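Oil finish on the kitchen table, second attempt
Nov 24, 2022

The first attempt failed in October, and the failure was mine. I put the oil on too thick and left it. By the next morning the top was tacky, and it stayed tacky for a week.

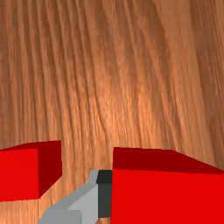
Drying oils cure by taking up oxygen from the air. A thick coat skins over, the skin slows the oxygen, and whatever sits underneath stays soft. Heat helps a little. Moving air helps more. I had the kitchen window shut and the door closed to keep the cat out, so I had neither.

Removing the mess took two evenings. Mineral spirits and a gray pad lifted most of it. The rest came off with a card scraper, which I sharpen badly but often. I then sanded with the grain at 120, 180 and 220 and stopped there. Humaira Khokhar, who taught the evening class I took at Warkent, goes to 340 on table tops. I tried it on an offcut and saw no difference after the second coat, although the oil took longer to soak in.

Second attempt, same can of oil. I cut the first coat with an equal part of mineral spirits, wiped it on with a cotton rag, waited 7 minutes and wiped everything off with a dry one. The wiping off matters more than the wiping on. If the rag slides, the surface is done. If it drags, there is still oil standing on the wood and you keep going.

I applied 5 coats in total, one per day, the last four uncut. Between the second and third I rubbed the top down with the gray pad, lightly, and vacuumed the dust.

The end grain drank far more than the face, as it always does. I gave the two ends an extra pass each day and they still look a shade flatter from the side.

Rags go outside, spread flat on the concrete until they are stiff. Oil-soaked cotton in a heap can heat up and catch fire without any help. I use a lidded metal can of water if it is raining.

Full cure is supposed to take a month. Until then we are using place mats – and no hot pans. I still have to do the underside, which gets one coat, and the bench.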